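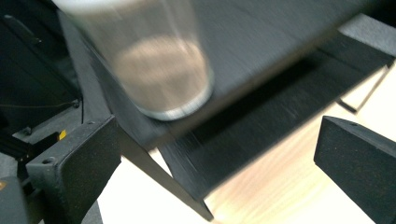 A glass with a pale brown, grainy filling, at the edge of the black table.

Urndale open day: robots that will do your kitchen, some day

I went to the November open day at Urndale with low hopes and a free afternoon. The flyer said "See how robots learn to handle the home," and under that, in smaller type, "light refreshments." The refreshments were fine. The rest I have been turning over since, and I've put my notes up here with the pictures for those of you who asked what it was like.

For anyone from out of town, Urndale is the old brick building past the rail bridge, put up in 1908 and used for one thing after another ever since. Verstraete has the upper floor now. They are the firm behind Nonier, a system that is supposed to let a robot arm pick up household things without being programmed for each one. You can't buy Nonier. I asked when you would be able to and was told the company doesn't give dates, which I put down as the first straight answer of the day.

There were 19 of us on the two o'clock tour. We signed a sheet, got a sticker, and were walked up the back stairs by Noboru Hirose, who did most of the talking and did it well. He had a habit of stopping on a step to finish a sentence, so the climb took a while.

The hand-held part

If you came to see a robot, you had to adjust what you meant by the word. Most of the afternoon was given over to a tool that a person holds. It has two dark fingers that open and close, and a camera on it that watches the fingers. You take it in your hand, you go up to a glass or a jar, and you do the job yourself: grab it, shift it, put it down, let go. All of that gets recorded. Later the recordings are used to teach an arm with the same kind of fingers on the end.

Hirose called this "showing." I would call it doing the dishes with tongs while someone takes notes. He laughed at that and said the tongs were the whole idea, and that if the person is made to use the same clumsy fingers as the machine, the machine has a chance of copying them. I think that's a fair point. I also think the flyer could have mentioned it.

A woman near the front wanted to know who does all this showing on the days when there is no open day. Staff, he said, and people paid by the shift. How long is a shift? Four hours, with breaks. Does your wrist hurt? There was a pause and then a yes, a little, in the first week.

What they had out

Glasses and containers, for the most part. Several of us had pictured laundry or at least a sandwich, and there was some muttering. But I'll give them this much: glass is a nasty thing to start with. It's slick, you can see through it, and it shines in different places each time you move your head. Hirose said a camera has as much trouble with it as you'd expect, and that a glass with something in it is worse again, as you have a thing inside a thing and one of them can spill.

I had a turn. You'd think that picking up a drinking glass would be beneath an adult with a driver's license. It took me two tries. The fingers don't tell you anything. With your own hand you know how hard you're squeezing before you've thought about it, and with this you only find out when the glass starts to turn on you. I came away with more respect for the people on the four-hour shift, and no more for the claim on the flyer.

The number on the board

There was a whiteboard by the door with 115 written on it and a line under it. I asked. It was the count of good recordings from the day before, "good" meaning that the job got done and the camera saw it. I asked how many were thrown out. Hirose didn't have that figure on him. Now, I worked in a print shop for a long time, and if you'd asked me how many good sheets we ran I'd have known the spoiled ones too, as that was the number the boss wanted. I don't say he was hiding it. I do say that a board with only the good number on it is a board for visitors.

I also asked how many recordings it takes until the arm can manage a glass without help. "It depends on the glass" was the reply, and when I pushed, "and on the table." So you teach it your glass on your table, and then you buy new glasses. Somebody behind me said "or a tablecloth" and got the biggest laugh of the tour.

The arm itself

We did see one run, at the end, for about as long as it takes to boil an egg. It moved slowly. It went to a cup, waited, went to it again from a bit further left, took hold and carried it to the other side of the table. People clapped. I clapped too, I'm not made of stone. Then a man asked for it to be done again with the cup lying on its side, and we were told there wasn't time before the three o'clock group.

I have been to enough demonstrations to know that "there isn't time" can mean there isn't time. The three o'clock group was in fact standing on the stairs. But that was the one request all day that hadn't been set up beforehand, and it was the one that didn't get done, and I'd be a poor reporter if I left it out.

The Flastex table

Flastex had a table of its own next to the coffee. They make the soft pads that go on gripper fingers, and they had a tray of samples you could press with your thumb. I liked this more than anything else in the building. The young man there didn't promise me a thing. He said this pad is good on dry glass, this one is better on cardboard, this one wears out too soon and they're still working on it. Ask him what a robot will be doing in your kitchen in ten years and he shrugs. I took a leaflet.

Larger containers

Back at the work tables they were on to bigger stuff. A drinking glass you can get your fingers most of the way around. A wide container gives the gripper two small places to press and leaves you hoping. You want to go in level, with both fingers landing at the same height, and you want to squeeze more than feels polite. I watched others do it for a good quarter hour and passed when it came round to me a second time.

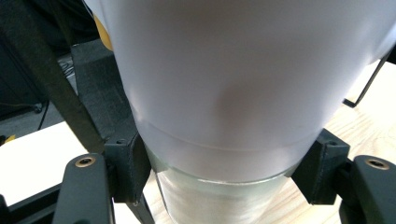
Melur Sembiring wrote to me after the first version of these notes went up, and she thinks I've been unfair. She was on the three o'clock tour and says that her group did get to see the cup on its side, that the arm missed it twice and picked it up on the third go, and that Hirose told them plainly it would likely miss. She adds that she has a brother who can't close his right hand, and that for him a slow machine that needs three goes at a cup would still be worth having in the house. She'd like people to hear that along with my grumbling.

Well, I'm glad to print it. I would have liked to see those two misses myself. They'd have done more to win me over than the clapping did. As for her brother, I have no quick answer to that, and I asked Melur whether he had been told what a thing like this might cost. He hadn't, and neither had anyone else on either tour.

My own view hasn't shifted far. What's going on at Urndale is a lot of patient handwork by people, recorded in the hope that a machine will pick up the knack. Maybe it will. The ones doing the handwork struck me as careful and decent, and they answered most of what they were asked. It's the flyer I have a quarrel with, and whoever decided that "learn to handle the home" was a fair name for moving glasses across a table.

If you want to go

Verstraete plans to open the floor again in the spring. Tours start on the hour and run 50 minutes if the questions are short. The back stairs are steep and the elevator was out when I was there, so call ahead if that matters to you. Kids are allowed but the tools are kept for grown-ups. Parking behind the building is six spaces and they go early - use the lot by the bridge.

Wear something with sleeves you can push up. And if you get a turn with the gripper, ask for a cup on its side and write and tell me how you did.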